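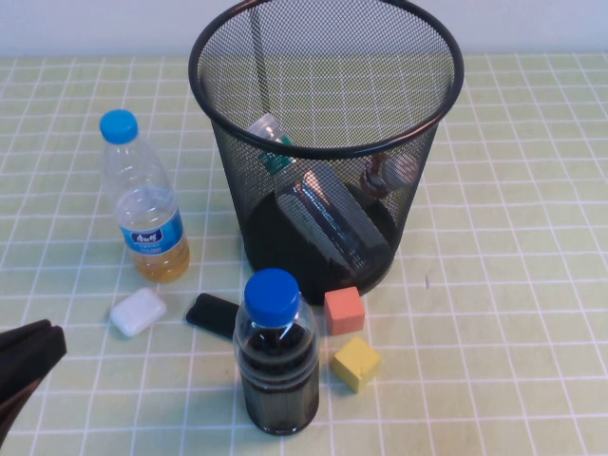
Station 3, Grernier annex. Bin task, between demonstrations.

The job sheet said bottles go in the bin and everything else stays where it is. Obadia Massawe had read it at the start of the shift and again after lunch, and he had recorded 103 demonstrations on the strength of it.

He sat at the leader arm with his elbow on the foam rest. The leader was a half-scale copy of the follower, joint for joint, with a spring trigger for the jaws. Whatever he did with it, the follower did on the bench a few hundredths of a second later. The latency was posted on the door and had been corrected twice in pen.

"Ready on three," he said.

"Recording," said Rotich, from the desk behind the partition.

He brought the wrist over the bottle with the blue cap, the short one full of dark liquid, and lowered until the jaws were level with the ridges. Full bottles wanted a slow lift. The first 19 he had done on the first morning had all been thrown out for jerk, and he had learned to breathe out on the way up. He closed the trigger, waited for the current to settle, and raised the arm straight. Then across, over the black rim, down as far as the mesh would allow, and open.

"Good," Rotich said. "Eleven seconds. Reset."

He got up, reached into the bin, took the bottle out and put it back on its grid square. The two cubes had not moved. The orange one sat against the base of the bin and the yellow one just off it, crooked. The layout card called for crooked.

"Next one's the amber," Rotich said.

The amber bottle was clear plastic with a light blue cap and a few fingers of yellowish liquid in the bottom. Obadia put the jaws around its middle, closed, and stopped there with the trigger held.

"You've paused," Rotich said.

"I know."

"Is it slipping?"

"No. What did the model do with this one last night?"

There was the sound of typing. The overnight run used the Ronomis policy, trained on everything up to the end of the previous shift, 2,229 demonstrations from four operators. Rotich read the log aloud in the voice he used for logs. Approach normal. Grasp normal. Hold, 1.4 seconds. Lift normal. Place normal.

"Why the hold?" Obadia asked.

"It does it every time on that bottle. Only that bottle. Divava flagged it as hesitation and wants it trained out."

Obadia looked at his hand on the trigger. His father had kept the kerosene in bottles like that, on the step by the back door, with the labels left on. You picked one up and you waited a moment to see how it moved before you decided what it was. He had not thought of it as something he did.

"How many of the amber ones are mine?" he said.

More typing. "Most of them. The others hardly drew that layout."

"And do the others hold?"

"I'd have to pull the traces." A chair rolled. "No. Straight up, all of them. It's you, mate."

The follower stood over the bench with its jaws around the bottle, drawing a steady current.

"Do you want me to scrap this one?" Rotich asked.

"What does the sheet say about pauses?"

"Under two seconds is operator discretion. You're well past that."

"Scrap it, then."

He opened the jaws, backed the arm off to home and waited for the counter to come down by one. Rotich called recording. Obadia went in on the same line as before, closed on the ridges, and counted in his head. One, and a bit. Then he breathed out and lifted.

"Place is good," Rotich said after a while — he sounded as if he was writing something down. "There's still a hold in it. Bit over one second."

"Discretion," said Obadia.

"Discretion," Rotich said, and typed it in the operator field. "Reset when you're ready."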